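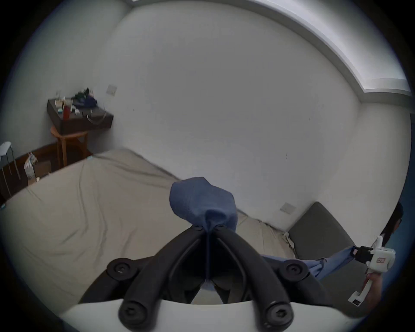

図1 青い布を扱う場面

短尺動画アカウントにおける投稿時刻とハッシュタグ数がフォロワー増加に及ぼす影響
情報メディア演習II 最終報告書
第7班 Cường Giáp(文責)

1. 目的
本報告では、学内サークルの紹介を目的とする動画投稿アカウントを対象に、投稿時刻およびハッシュタグ数の違いがリーチ数、保存数、新規フォロワー数に与える影響を調べた。中間報告では投稿頻度のみを変数としたが、頻度を上げた週に学園祭の告知が重なり、効果を分離できなかった。そのため後半では頻度を固定し、時刻とタグ数の二つを操作変数とした。

2. 対象および使用環境
対象アカウントの開始時点のフォロワー数は994である。内訳は在学生が過半を占めるが、卒業生と学外者の区別はプロフィール欄の記載に依存するため、正確な比率は求めていない。
予約投稿にはSarno、数値の取得と集計にはPloltiaを用いた。Ploltiaの無料枠では投稿後7日分の推移しか保持されないため、各投稿の数値は7日目の午後9時に表計算ファイルへ転記した。転記は班員2名が別々に行い、値が一致しない場合は再取得した。

3. 方法
3.1 投稿の条件
投稿は合計12本とし、時刻とハッシュタグ数を組み合わせた4条件に3本ずつ割り当てた。
条件A 午前7時投稿、タグ2個
条件B 午前7時投稿、タグ12個
条件C 午後7時投稿、タグ2個
条件D 午後7時投稿、タグ12個
動画の長さは30秒以内、字幕の書体と位置は全投稿で共通とした。音源はすべて権利処理済みの同一曲を用い、冒頭2秒に題名を表示した。条件の割り当ては乱数表により決定し、撮影担当者には公開まで知らせなかった。
3.2 タグの選定
タグは「大学名・団体名」「活動内容」「一般語」の3群に分けた。タグ2個の条件では大学名と活動内容から1個ずつを選び、12個の条件では各群から4個ずつを選んだ。一般語については、投稿件数が極端に多い語を除外した。選定基準はGunawardenaの講習資料にある分類表を簡略化したものである。
3.3 評価指標
(1)リーチ数:7日間に当該投稿を表示したアカウント数
(2)保存率:保存数をリーチ数で除した値
(3)新規フォロワー数:投稿画面を経由してフォローに至った件数
「いいね」の数は班員および知人による反応が多く含まれるため、評価指標から除外した。

4. 結果
リーチ数の中央値は条件Dが最も大きく、条件C、条件B、条件Aの順に続いた。時刻による差はタグ数による差を上回り、午後7時の2条件はいずれも午前7時の2条件より高い値を示した。
保存率の順位はリーチ数と一致しなかった。最も高かったのは条件Cであり、条件Dは3番目であった。タグ12個の条件では、一般語のタグから流入した閲覧者の視聴時間が短く、冒頭の題名表示の段階で離脱する割合が大きかった。
新規フォロワー数は条件Cと条件Dがほぼ同数であった。ただし条件Dで得たフォロワーには、相互フォローを目的とするとみられるアカウントが含まれる。これらの一部は7日以内にフォローを解除しており、集計日の設定によって結果が変わる可能性がある。
木曜日に公開した1本は、他の投稿と比べてリーチ数が突出していた。学生自治会のアカウントで紹介されたことが流入元の記録から確認できたため、外れ値として中央値の計算から除いた。除外した場合も条件間の順位は変わらない。

5. 考察
午後7時の条件で値が高くなった要因としては、主な閲覧者である在学生の利用時間帯との一致が考えられる。Ploltiaの時間帯別表示でも、フォロワーの利用は夕方以降に集中していた。午前7時の投稿は、利用が増える時間帯には公開から半日が経過しており、表示の優先度が下がっていた可能性がある。この点は表示順の算出方法が公開されていないため、本調査の範囲では検証できない。
タグ数の増加はリーチ数を押し上げたが、保存率には結びつかなかった。3群のうち一般語は閲覧者の関心との対応が弱く、学内向けの紹介という目的に対しては効率が低い。活動内容の群に限定してタグを増やした場合の効果は未確認である。
また、中間報告の段階で、自動で「いいね」やフォローを行う外部サービスAditzの利用が班内で提案された。規約への抵触のおそれがあり、測定値の解釈も困難になることから採用しなかった。

6. 問題点
第一に、各条件3本という標本数では統計的検定に十分な検出力が得られない。本報告の差はすべて記述的なものである。
第二に、動画の題材を統一できなかった。被写体となった団体の知名度が条件間で均等でなく、軽音楽系の団体は条件Cに偏っている。
第三に、調査期間の途中でアプリの表示形式が更新され、保存ボタンの位置が変わった。更新前後の投稿数は条件ごとに異なるため、保存率の比較には注意を要する。

7. 今後の課題
タグ数を固定し、群の構成のみを変えた追加投稿を行う。投稿時刻については午後7時以降をさらに細分し、午後9時を含めて比較する。フォロワー数の集計は7日目に加えて28日目にも行い、解除分を差し引いた純増数を指標とする。集計用ファイルおよび条件割り当て表は、演習の共有フォルダ「07_最終」に保存した。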